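Door checks at Lonano House this June

The yearly check of flat front doors starts in the second week of June. Skultden, who did the work last year, will be doing it again. They will begin on the ground floor and work upwards, six flats a day, between 10 in the morning and 5 in the afternoon.

Someone over 18 needs to be at home to let them in. Each visit takes 30 minutes at most. The fitter will look at the hinges, the closer, the letterbox and the seals, and will tighten anything loose on the spot. Larger jobs will be booked for a second visit, and you will get a letter with the date.

Please clear coats, prams and shoe racks from behind the door before your visit. Last year several doors could not be opened fully and had to be checked again in July.

If your door has started to stick or drop, tell the office now and Rūta Mockus will add a note to your booking. Stiff handles can be reported in the same way. Please don't plane or sand the edge of the door yourself, as this can damage the seal. 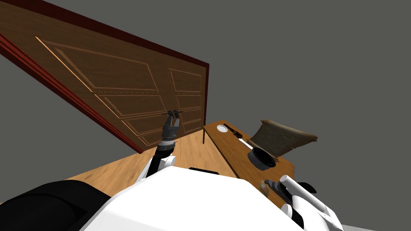 Bin store and side gate

The code for the side gate changes at the end of the month. New codes will be put through letterboxes in a plain envelope. Hermenegildo Ayala has spare fobs for the bin store at £10 each, card only.

Large items such as mattresses still need to be booked in for collection. Two were left by the recycling bins in May and the charge for removing them goes on everyone's bill.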